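Bottle Labels and the Bale Price

The plant manager at Didenko has run the company's PET line for most of its existence and talks about labels more than about plastic. The resin itself, she says, is the simple part. "Clear PET melts and filters the same way every time. What changes the price of a bale is everything attached to it."

Her line takes in 934 bales a month and washes the flake at 80 degrees Celsius. Paper labels turn to pulp in the bath and load the filters. Shrink sleeves cause a different problem: they hide the bottle from the optical sorter, which reads the sleeve and ejects the container as the wrong polymer.
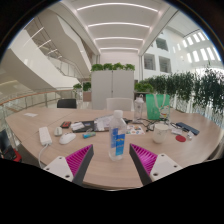
Adhesive is the next item on her list. Didenko tested 3 grades with Wellico, a label converter, and kept the one that released from the flake in the hot wash with no residue. "The glue has to stay on the label. If it stays on the flake, it yellows in the extruder." Coverage matters as much as chemistry. She prefers a band around the middle, like the blue one on the clear bottle shown, with the shoulder and base left open for the sorter to read. White screw caps give her no trouble, as polyolefin closures float off in the sink tank.

Sorting accuracy on the current feed is 94 percent. She expects it to rise when the second sorter is installed in June, though she will not name a target. "It depends on what people send us. I would start with the sleeves."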